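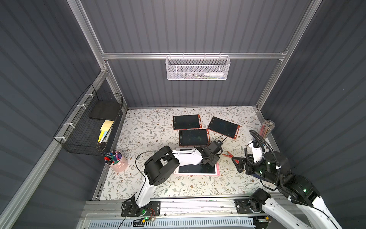

Figure 3. The tablet-sorting cell at Urnley, with both arms over the work surface.

4.2 Handling rules

We asked everyone running the cell to keep to a short set of rules, and over 706 sessions they grew rather dear to us. Pens and markers stay in their baskets and cups – never under an arm – and a tablet should be held by its edge wherever the task allows, with as little of the finger on the screen as the grip permits.

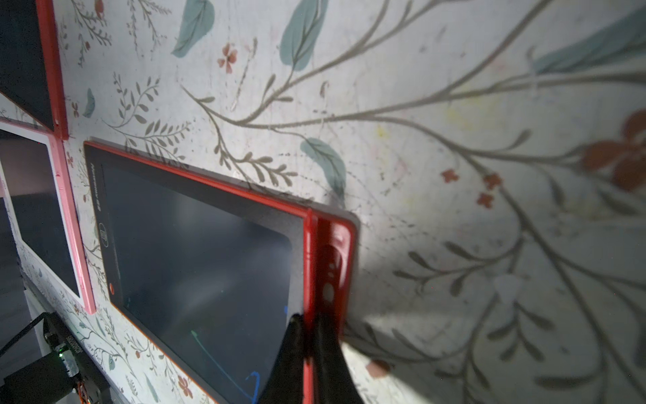 4.3 Stopping and resetting

Either operator may stop a session at any time, and we were always glad when they did.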